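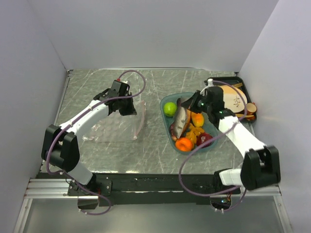

Rantala 3 teaches two arms to pack a bag without an argument

3 min read

Bremham today released Rantala 3, a planning and control package for two-armed workstations. It handles the kind of job most people finish while thinking about something else, such as getting a piece of fruit into a plastic bag.

Clear bags are a sore subject in perception software. They shine, they wrinkle and they have little interest in being found. Rantala 3 keeps a running estimate of where the bag lies and plans both arms against it together — earlier versions planned one arm and asked the other to wait politely.

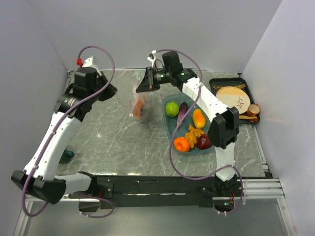

LIRNDALE, 14 September 2026 — The release follows 797 bagging trials at Bremham's Lirndale workshop, on a marble-patterned tabletop with a teal bin of food items and a clear bag. The later work had an orange item inside the bag and a gripper on either side of it.

Each new plan is now ready in 400 milliseconds. If an arm's path changes, the other arm's path is redrawn with it. A new log viewer, Stalow, replays every decision in order, including the ones its developers would have preferred to forget.

Rantala 3 is available now to current license holders. Stalow is included at no charge and will open to other users in October. Bremham makes no promises about eggs.

Contact: Bremham Press Office, Lirndale | © Bremham. All rights reserved. | Back to top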